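Search this site Go

Workbench safety checklist, Hosside shop, 06/12/2010

Tabletop surface: OK. I ran my palm along the grain and got no splinters, hooray!
Hand tools put away: NO. The blue one was lying out on the wood again (I know, I know, we all do it).
Small parts in canister: PARTLY. One green ring still out in the middle. 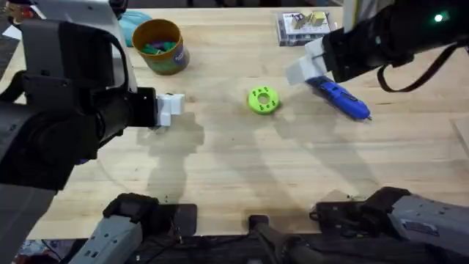

Lids are my other gripe. An open canister is one elbow away from a floor full of bits, so please cap it when you stop for lunch.

Outlet 14: OK, cover is tight.
Extinguisher: OK, tag 339, gauge in the green.
First aid box: low on bandages, I've asked Naidu for more.

Next check in March.

Get our newsletter! Enter your email
Contact Hitberg | Back to top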